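The Kitchen Where Dinner Is Never Served

On the fourth floor of a converted mattress warehouse, past the bike rack and a vending machine that takes only exact change, there is a kitchen with a good sink, decent cabinets and no food you'd want to eat. It belongs to Otimport, a company that would like a robot to put your groceries away someday. For now it would settle for the robot picking up a toy lemon when told to.

The way to get there, the company believes, is examples. A person steers the arm through a chore, the computer writes down everything the arm did and everything the cameras saw, and the whole business is saved as one episode. Then the person puts the stuff back, a little differently, and does it again. The project is called Sosa, and on the day I visited it had 746 episodes to its name. I asked if that was a lot. There was a pause of the kind you get when you ask a new parent about sleep.
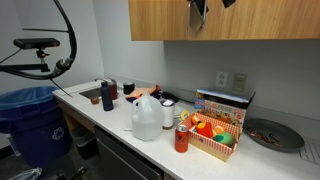

The Otimport counter, with toy groceries and a gallon jug.

What surprised me was how much thought goes into the mess. A tidy counter teaches a machine about tidy counters, and few of us own one. So there's a soda can near the checkered box, a bag slumped against the back, a pan of odds and ends. Between episodes the operator shuffles things according to a printed sheet, which says things like "jug left, can behind" and reads like stage directions for a very slow play.

The operators themselves work in shifts of two hours, after which, I was told, your hands start making decisions on their own. I was allowed to try. Steering the arm is like eating soup with somebody else's elbow. My first episode lasted longer than some of my marriages' arguments and was marked "do not use" – a label I've since considered for other parts of my life.
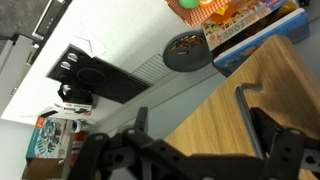 From the gripper's side: a toy cooktop, a small pot and a plate of pretend food.

The wrist view is the one the engineers fuss over. From across the room a camera can tell you where the pot is. Up close, it can tell you whether you're about to grab the handle or the air beside it. The learning system gets both, and has to work out for itself which to trust. People do this from infancy and get no credit for it.

Of the 746, the team kept 505. The rest were thrown out for fumbles, lost camera signals and, in my case, general character. There's a running argument over the fumbles. One camp wants only clean work. The other says a machine that has never seen a mistake won't know how to get out of one, and would like some of those bad episodes back.

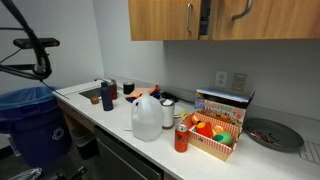
Page last changed: Fri 2 January

The labeling goes to Numedico, an outside firm whose staff watch every kept episode and write a sentence about it. "Put the green one in the box" is a good sentence. "Tidy up" is a bad one, though it's what most of us would say, and sooner or later the robot will have to cope with that too. Two labelers see each clip. When they disagree, the clip goes back to Otimport, where a meeting is held about what counts as "next to."

The plan is to have a first trained version running by May, in a kitchen it hasn't seen before. That kitchen belongs to Groso, the catering outfit downstairs, and it has real onions. The engineers speak of it the way climbers speak of weather.
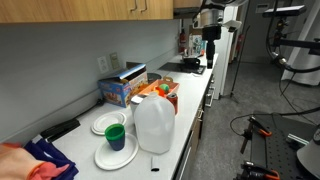 Groso, for its part, is unconvinced that all these examples add up to a cook, and told me by email that a new hire in its kitchen gets shown a thing twice, maybe three times, and is then expected to get on with it. I passed this along upstairs. They agreed it was a fair point, asked whether the new hire had already spent 20 years picking things up, and went back to moving the jug.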